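# Sorting It Out: The Return of the Plain Block

The Sterkovbridge Toy Library holds 2,762 items on its register, and a good many of them light up or play a tune. The sets borrowed most often in April did neither. They were boxes of coloured shape blocks, lent out in cotton bags with a printed card listing the contents.

Mahsa Salehi, who oversees the early years collection, regards this as a welcome development. "Parents ask what a child is supposed to do with them," she says. "We tell them to put the bag down and wait."

The library now keeps 41 such sets. Older ones came from the Prasamow nursery when it closed its upper room, and these are mostly painted beech, chipped at the corners. Newer purchases are plastic, which may be washed between loans and keeps its colour well. Members have strong views on the matter, and the library has declined to take sides.

Sorting usually begins with colour. A child of two or three will often push all the greens together before taking any interest in their outlines. Shape comes later, and it is here that a mixed set proves its worth: a cylinder and a cross may share a colour and have very little else in common. A child who has settled on one rule must decide whether to keep it or begin again.

Surface matters more than many families expect. Carpet swallows small pieces and tips the upright ones. The library recommends a flat wooden board, pale enough for strong colours to stand out, with room left between the groups. Cropper, the joiner's on Omon Street, supplies offcuts to members at cost – a light sanding is all they require.

Sets are lent for 7 weeks at a time. Missing pieces should be reported on return, and no charge is made for the first.

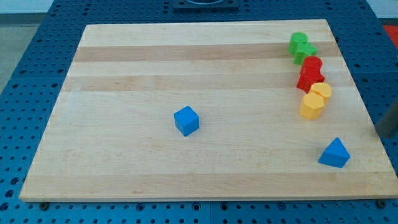
*Blocks on a striped wooden board, with the green cylinder and its notched neighbour side by side and a blue cube on its own.*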